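**Ticket 259 – Kalto House heritage archive, phase dates wrong on public page**

Opened 04/10/2021 by Waltraud Hamann. Assigned: Bernd Lindemann.

Public page lists the sanatorium phase ahead of the school phase. The catalogue record has them in the correct order. Cleared the cache and re-ran the export, no change.

Cause found: the import reads "c. 1840" as blank and sorts blanks first. Affects 149 records, mostly outbuildings and the east wing.
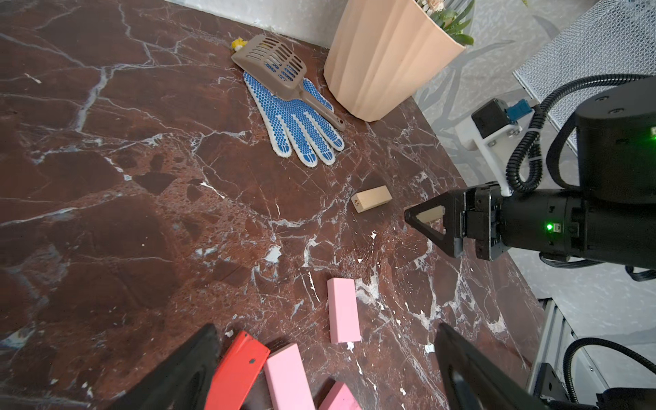

*Att. 2 – glove and litter scoop on veined red-brown marble.*

Patched the date parser on the test server. Circa dates now sort by year, with the qualifier kept in a separate field. Three records still fail – all have a range typed with a slash. Mareike Wegener to correct these by hand against the Skernimton estate ledger.

Colour coding on the floor plan follows the same field and should be rechecked after the live update.

Status: pending, awaiting Mareike.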